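Compléments alimentaires pour dormir : vos questions

La marque Nestley promet un endormissement en 15 minutes. C'est sérieux ?
Nous avons demandé l'étude. On nous a envoyé une brochure. Elle cite un essai sans groupe placebo, ce qui ne permet pas de conclure grand-chose. Tant qu'il n'y a pas mieux, nous classons cette promesse avec les autres.

Et la « recette de 1864 » des tisanes Gorstead ?
Une recette ancienne est une recette ancienne. Son âge ne renseigne ni sur le dosage ni sur l'effet. Le sachet contient surtout du tilleul, que vous trouverez en vrac pour bien moins cher.

La mélatonine, au moins, ça marche ?
Un peu, surtout en cas de décalage horaire. Pour l'insomnie installée, le gain moyen se compte en minutes. Parlez-en à un pharmacien si vous prenez déjà un traitement, et évitez-la pendant la grossesse.

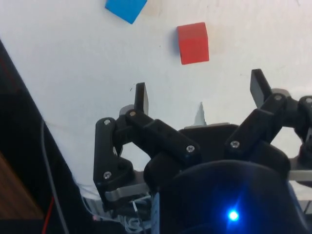 Une lectrice nous écrit que les gommes Utik l'ont « sauvée » en 2 nuits et qu'elle nous trouve bien sévères. Nous la croyons volontiers quand elle dit mieux dormir. Mais une mauvaise période finit souvent par passer toute seule, et la gomme avalée ce soir-là récolte les compliments.

Faut-il faire une cure de 4 semaines ?
C'est la durée que conseille Pelupessy. C'est aussi, curieusement, celle que couvre une boîte.

Alors, que faire ?
Se lever à heure fixe, moins de café l'après-midi, et consulter si les nuits restent mauvaises. Les thérapies comportementales ont de meilleures preuves que tout ce rayon.

Êtes-vous payés par un laboratoire ?
Non. On nous le demande à chaque mise à jour, la dernière date d'avril.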